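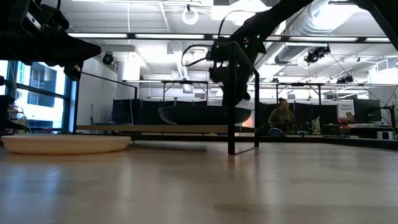

Brenitz Serving Dish and Bowl
Item 1384

The Brenitz pair consists of a shallow round dish in cream and a wide bowl in dark grey. The two pieces are sold together and are intended for canteens, meeting rooms and shared kitchens where food is set out on an open table.

The dish has a low, gently curved rim and a smooth surface. It is suited to bread, sliced fruit and cold items. The bowl is broader in profile, with flared sides and a rounded underside, and is intended for salads, rice and other food served with a spoon. The contrast between the light and dark pieces allows staff to tell them apart quickly when laying a table.

Ordering
The pair is supplied by Godinho from the Rommont warehouse. Orders of 19 pairs or fewer are sent as a single delivery. Larger orders may be divided, in which case the customer will be informed before dispatch. Single pieces can be ordered as replacements for three years after purchase.

Care
Wash both pieces before first use. Do not use scouring pads or abrasive powders. When stacking for storage, place a cloth between pieces and keep dishes and bowls in separate stacks.

Returns
Unused items may be returned in their original packing. Damage in transit must be reported in writing to the Rommont warehouse, quoting the item number and the delivery note.

Related items
Palik serving spoons, set of 2
Palik table cloth, plain
Brenitz side plate, cream

Page last revised 5th September. Orders placed in August will be supplied under the previous terms.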